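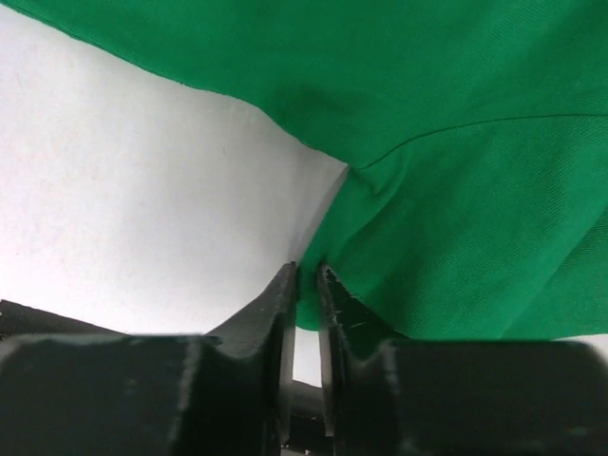 Rules for Handling Cloth with the Gripper
Baketti textile cell, Jerkwood site
Gallery page, August 2024

On this page we collect pictures of the work with cloth, and under each group we write the rules which belong to it. The full text of the rules is in the cell handbook, but many colleagues told us they prefer a short version with pictures, and so do we.

The rules were first written in May by the people who work on the cell every day. Before that, each shift had its own habits. One shift closed the fingers slowly, another one fast, and when a cloth was damaged it was difficult to say why. Now there are 13 rules and all shifts use the same ones. Please read them also if you have worked with the cell for a long time, as 9 and 11 were changed.

GRIPPING

Take a fold, never a flat layer. The fingers must have some cloth to close on. If the cloth lies completely flat, the program should first make a small fold and then grip.

Stay away from seams when you can. A seam is thicker than the cloth next to it, and a closing force which is right for one layer is not right for the seam.

Close the fingers in two steps. In the first step they only touch the cloth. In the second step they hold it. Between the two steps the program checks the wrist picture, and if the cloth is not between the fingertips, it opens again and goes back to the start position.

Do not raise the closing force to solve a slipping problem. Ask first if the fingertips are clean. We use the Woo wipes from the drawer, without any liquid.

TWO CLOTHS TOGETHER

Work with two pieces has its own rules, and most of our questions come from there.

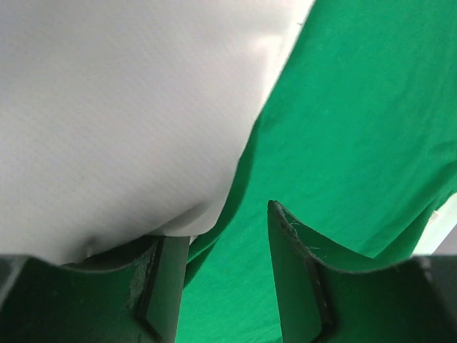 White cloth over green, seen from the wrist. Look for the line where the two colors meet before any closing command.

Rule 9 says that the program must know which cloth is on top before the fingers close. In the old version this was only a recommendation. If the wrist picture does not give a clear answer, the robot has to stop and the operator decides.

Use two colors which are easy to tell apart when you test a new program. White on white is allowed only after the program has passed with colors.

When only the top cloth should be moved, lift it a little and wait. If the lower cloth comes up too, put both down and open the fingers. Do not shake the arm to separate them.

CARE OF THE FINGERS

Look at both fingers at the start of the shift. Scratches on the surface are normal after some use and they can stay, if your own fingertip does not feel them. A scratch that you can feel will pull the yarn.

Remove threads and lint by hand, with the robot in the stopped state and the key taken out. This is rule 11, and the part about the key is new. No exception is made for a quick cleaning.

Write every change of fingers in the Arkberg log, with the date and the side, left or right. Since the log was started it has collected 3257 entries, and we do look into them when something goes wrong.

QUESTIONS AND CORRECTIONS

The paper copy of the handbook hangs on the door of the cell. If the paper and this page say different things, the paper is right, and please write to the cell mailbox so that we can correct the page. You may print the pictures for training inside the company. For use outside, ask us first.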